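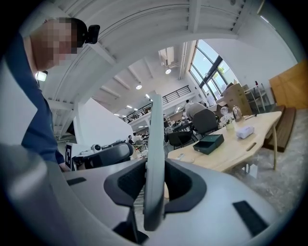

Surnby: The draft budget treats the hand-held grippers as a one-time purchase, and I would ask that this be reconsidered before the request is submitted. Finger pads wear. Mounts loosen. A line for consumables should stand beside the purchase line from the first year.

procurement_desk
Posted January 31, 2026
Thank you for the comment. The draft under review requests seven hand-held grippers, with head-mounted cameras to match, for the Fetthorpe site. Consumables were placed in the general supplies account, as was done for the arm cell. Members who object to that treatment are asked to state what figure they would put in its place.

Surnby
I would put nine percent of the purchase price, per year, in a named line. The general supplies account was exhausted before July last year, and the arm cell waited for gaskets as a result.

mezzanine_left
I do not agree with a fixed percentage. We have no wear record for these units. A percentage taken from the arm cell describes a machine that runs on a schedule, and these are tools held by people. Usage will depend on staffing. I would sooner approve two spare sets of pads with the initial order and review the matter once there is a record to review.

procurement_desk
The supplier, Netonico, quotes pads separately and does not bundle them. Two spare sets can be added without changing the approval level. Please note that the quotation does not include shipping.

ops_planning_4
May I raise storage and seating. The plan assumes that operators will share the existing long tables. If all seven units are in use at one time, that assumption should be tested. A gripper session takes up more table than a laptop does, and the objects being handled need somewhere to go between sessions. I see no shelving in the request.

mezzanine_left
Shelving is furniture and belongs to the facilities request. Please let us not put it here.

ops_planning_4
It was left out of the facilities request on the ground that it belonged to the equipment request. I would be grateful if one of the two would take it.

procurement_desk
Noted. Shelving will be entered here as a separate item, with a ceiling of 400 dollars.

georgiou_bench
On a different point, the Georgiou bench has used the same model of camera since last July. Our largest unplanned expense was data storage, by a wide margin. The draft allows for drives in the first year only. Recordings do not stop after the first year, and we keep ours.

Surnby
This supports what I said above. Recurring costs should be shown as recurring costs.

mezzanine_left
Storage, yes. I accept that. On pads my position has not changed — a named line with no record behind it will be spent because it is there.

georgiou_bench
We replaced pads once in that period. I would not draw a rate from it.

procurement_desk
The revised draft will show storage as an annual item and two spare sets of pads as part of the initial order. The percentage proposed by Surnby will be listed as an open question for the reviewers. Corrections to unit prices should be sent to this desk and not posted in the thread.

ops_planning_4
Does the shelving ceiling include delivery?

procurement_desk
It does.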